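Gagnon Walking Group questions Vevel paving claims

April 21, 2025

The Gagnon Walking Group is not convinced by Vevel's statement that the Dulludov path is "finished to a high standard". Members walked it and would like to see the standard.

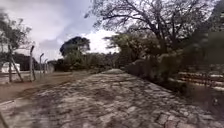

Vevel's December notice promised an even surface for prams and wheelchairs. The group doubts anyone tried it with wheels on the cobbled section, where the stones are rounded, uneven in size and set beside bare dirt.

The group has asked for two things: the inspection report and a cleaning schedule. Over 20 members signed the letter. Vevel replied that the colour of the paving is "within expectations".

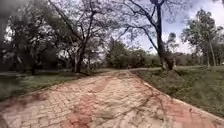

Reddish soil on the block-paved section, Dulludov path.

Copies of the letter are available from the group's Sanon office.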